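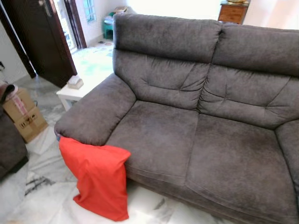
*Fig. 1 – Canapé deux places, microfibre gris-brun, sac orange-rouge sur l'accoudoir gauche.*

# Entretien du textile d'ameublement – séance 3 : l'assise habitée

Rappel de la séance précédente : un canapé de catalogue n'a jamais de sac sur l'accoudoir. Un canapé de client en a presque toujours un. Toute la formation Drodia tient dans cet écart, et l'examen aussi.

## 1. Lire avant de toucher

On commence debout, mains dans le dos. L'exercice paraît puéril, il élimine pourtant chaque année une bonne part des candidats, qui ont déjà retourné un coussin avant d'avoir posé leur mallette.

À noter sur la fiche, dans l'ordre :

- type d'assise et nombre de places ;
- revêtement supposé, à confirmer par l'étiquette si elle existe encore ;
- coutures : passepoil, surpiqûres, piqûres décoratives ;
- déformations visibles ;
- objets posés, accrochés, oubliés ;
- nature du sol.

Sur la fig. 1, le coussin d'assise gauche est légèrement creusé et plissé vers le milieu. On écrit « léger creux, plis » et on s'arrête là. Les copies qui concluent à la place favorite du maître de maison sont charmantes et perdent deux points. Un creux peut venir de l'usage, d'une mousse fatiguée ou d'une housse mal remise ; la main tranchera, plus tard.

## 2. La microfibre brossée

Elle pardonne beaucoup, ce qui explique qu'on la maltraite. Son aspect moucheté masque la poussière avec un talent dont il faut se méfier.

**Aspiration.** Embout plat, puissance réduite, toujours dans le même sens. Suivre les coutures horizontales des dossiers : entre l'appui-tête et la partie lombaire, il se forme un pli où l'on retrouve de tout. Les piqûres courbes de la zone lombaire se font à la brosse douce.

**Passepoil.** Le long du bord avant des assises, le frottement des jambes encrasse le relief bien avant le plat. Chiffon blanc à peine humide, sans frotter en rond. Le chiffon est blanc pour que vous voyiez ce que vous enlevez, y compris la couleur du client.

**Détachage.** Essai préalable sous l'assise, séchage complet, puis examen à la lumière du jour. Le protocole Clilach (polycopié, p. 26) prévoit 45 minutes d'attente. Dix minutes et un sèche-cheveux ne sont pas une variante du protocole.

**Relevage du poil.** Une fois sec, brosse souple, sens unique. Si le résultat ressemble à une pelouse de stade, recommencer.

## 3. Les objets du client

Règle générale : on déplace ce qui est sur le meuble, on contourne ce qui est autour.

Le sac de tissu qui pend de l'accoudoir relève de la première catégorie. On le soulève par le haut, on ne l'ouvre pas, on le remet où il était. Un textile aussi vif mérite par ailleurs un coup d'œil à l'accoudoir : les oranges et les rouges dégorgent volontiers sur plus terne qu'eux, surtout quand on a humidifié le support sans réfléchir.

La boîte de mouchoirs sur la petite table blanche reste en place. Le carton à rabats aussi, quand bien même il gênerait le passage de l'aspirateur. Demander au client s'il peut être poussé est permis ; lui demander ce qu'il contient ne l'est pas.

## 4. Le sol

Carrelage en marbre blanc poli, veiné de gris. Beau, froid, rancunier : il craint les acides, vinaigre compris – surtout le vinaigre, dont tout le monde a un bidon et une opinion. Bâche absorbante sous le front du canapé avant tout produit liquide. Sur un sol poli, les reflets cachent les gouttes ; on se baisse et on regarde en lumière rasante.

## Travail à rendre

Remplir la fiche d'état du canapé de la fig. 1, une page au plus. Seuls comptent les éléments visibles. Pour ce qui sort du cadre, par exemple la majeure partie de l'accoudoir droit, écrire « non observé » et résister au reste.

Lecture pour la prochaine fois : dossier Porkonside sur les cuirs pigmentés, chapitre 2. Salle Cervantes, comme d'habitude ; apporter sa brosse, les prêts de brosse sont suspendus depuis septembre.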